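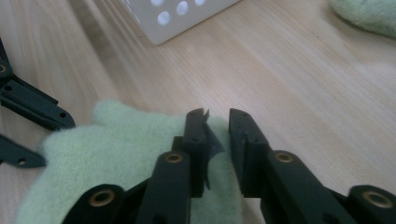 Kimaro's objection to last year's version of these notes was that they treated cloth as a hard object that happens to bend. He wrote that a policy trained that way learns where the fingers should go and never learns what it should be holding when it gets there. The notes for this unit have been rewritten with that in mind.

Unit 6: Learning to handle cloth from hand-held gripper demonstrations

What we cover: how demonstrations are recorded, how they are cut up and labeled, and what the Zunov experiments say about labeling the grasp. Read the Flernach paper before class. You can skip its appendix on calibration.

Recording

The demonstrator holds one gripper in each hand and does the task directly. Each gripper has its own wrist view, so what the policy sees in training is close to what it sees on the arm. Finger opening is stored with every time step, along with the pose of the gripper.

Soft items cause two problems in these recordings. First, the part being held is often small compared with the whole item. In the view at the top of this handout there is a small dark, thin piece of fabric or tag against the left finger, while the pale green cloth fills much more of the picture. A model that pools features over the whole view will mostly respond to the cloth. Second, finger opening tells you very little. Closing on one thin layer and closing on nothing give almost the same reading.

Segmenting

We cut each demonstration into reach, close, carry and release. The cuts come from finger opening and gripper speed, using the same thresholds for all tasks. Check the close segment by hand. Demonstrators often close, open slightly and close again, and the automatic cut puts the boundary at the first closing. Use the last one.

The Zunov set has 2798 demonstrations after segmenting. Recordings where either gripper lost tracking during the close segment were dropped. Recordings where tracking was lost only during the reach were kept and the gap filled in.

Contact labels

A contact label is a mark on one view, placed at the point where the item meets the finger. The Prorkeck baseline has no such labels and predicts gripper motion straight from the views. The Urio variant adds a second output that predicts the contact point. Both are trained on the same demonstrations, and the second output is thrown away when the policy is run.

Only 40 of the demonstrations in each task were labeled. The Urio variant did better on thin edges and small parts, and no better on thick folds. My reading is that a thick fold already changes the finger opening enough for the baseline to use. The paper does not test this directly, so treat it as a guess.

One caution on the comparison: the two policies were run on separate days and the items were not laid out from a fixed template. Small differences between them should be ignored.

Exercises

1. Write down the loss for the Urio variant when a view has no contact label. What happens to the gradient of the second output?

2. Suggest a measurement, other than finger opening, that would separate a one-layer grasp from an empty one. Say what it would add to the weight of the gripper.

3. Take 2 demonstrations from the course folder and mark the close segment by hand. Compare with the automatic cut and hand in both.

Questions about the folder go to Elibariki Kimaro.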